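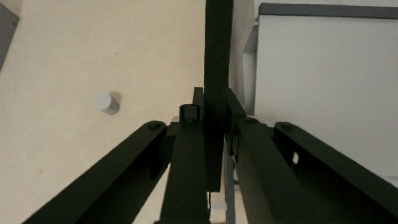 **Sim: planner keeps treating the rod as part of the fixture??**

**kestrel_pid** wrote:

ok so quick one, hopefully. Moved our sim over to the Wavden planner on Thursday. Arm, two finger gripper, long thin black rod, gray block fixture in a black frame. Nothing exotic. Old setup (homemade RRT thing) was ugly but it planned. New one fails on the approach maybe half the time with

`start state in collision: rod_link / fixture_rail`

Rod isn't touching the rail. I've looked at it from every view I have. Collision padding is at 5 mm, which was the default. Anyone?

---

**mossbank** wrote:

Padding. Drop it to 1 and try again.

---

**kestrel_pid** wrote:

tried 1, tried 0. At 0 it plans and then drives a finger straight through the corner of the block. So no.

---

**tuningfork_88** wrote:

What's the collision geometry on the rod? If you pulled it in through the Wukley importer it does a convex hull of the whole file, not per part. We had a bracket that came in as one fat wedge. Looked perfect in the viewer cause the viewer draws the visual mesh.

Turn on the collision overlay and look at that instead.

---

**mossbank** wrote:

The importer has done per part hulls for ages. It's padding or a stale transform.

---

**tuningfork_88** wrote:

Per part only if the parts are named separately in the export. If its one merged body you get one hull. Ask me how long that took.

---

**kestrel_pid** wrote:

Overlay on. Rod is fine, it's a skinny box. Fixture is a single blob. One hull over the two blocks, the frame, the upright plate, the lot. So anything down between the plate and the block is "inside" it as far as the planner cares.
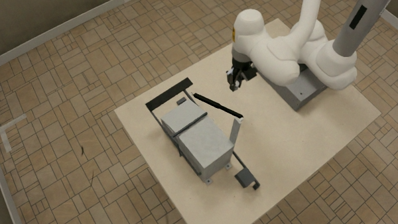 So that explains the start state error. Doesn't explain why it only fails half the time though. Same seed, same scene file.

---

**Jabari Magesa** wrote:

Same seed for the planner or same seed for the scene? Those are separate in Wavden. If your rod pose gets jittered on reset, you'll be outside the hull on some resets and inside on others, and that would look exactly like a coin flip.

Print the rod pose at reset for a few runs and see.

---

**kestrel_pid** wrote:

oh for crying out loud. Yes. Jitter is on, came with the template config. Rod start moves a bit each reset.

---

**mossbank** wrote:

So a stale transform, sort of

---

**tuningfork_88** wrote:

No. Nothing like a stale transform.

---

**mossbank** wrote:

Pose wasn't where he thought it was. Close enough for me.

---

**Jabari Magesa** wrote:

Anyway. Two ways to go:

1. Re-export the fixture with seperate bodies, let the importer hull each one. Clean, more checks per plan.
2. Leave the mesh alone and build the collision model out of boxes by hand. Blocks, rails, plate. Takes an afternoon.

I'd do 2. Box checks are cheap and you can read the file later. A mesh decomposition gives you a pile of hulls called hull_031 and you will hate it.

---

**tuningfork_88** wrote:

Disagree, by hand goes stale the second somebody edits the CAD. We run Trivico decomposition in the build, so it regenerates on every export. Came out to 145 hulls on our worst part and planning time barely moved.

---

**Jabari Magesa** wrote:

Barely moved for you. He's got a rod that long on the end of the arm and narrow gaps, the checker is going to be most of his plan time.

---

**kestrel_pid** wrote:

Did boxes tonight bc I wanted to go home. Numbers, same jitter:

- single hull: fails about half, like I said
- boxes, 5 mm padding: 700 resets, no start state errors
- plan time roughly 90 ms on average, slower than the old planner but whatever

Still get an ugly path now and then where the wrist unwinds almost a full turn before it comes down. Guessing that's the IK picking the far solution.

---

**tuningfork_88** wrote:

Yep. Seed the IK with current joints, take the nearest. Leinonen solver has a flag for it, `prefer_current`, off by default for some reason. And put a joint limit on the wrist if you don't need the whole range.

---

**mossbank** wrote:

Don't put a fake joint limit in, you'll forget it's there and post here in March asking why it can't reach stuff. Cost term.

---

**kestrel_pid** wrote:

flag first, then cost term. Will post the yaml when it's not embarassing.

Also is there any way to make the overlay default to on? I'd have found this in five minutes

---

**Jabari Magesa** wrote:

`viewer.show_collision: true`, user config not the scene config. It gets ignored in the scene config, no warning.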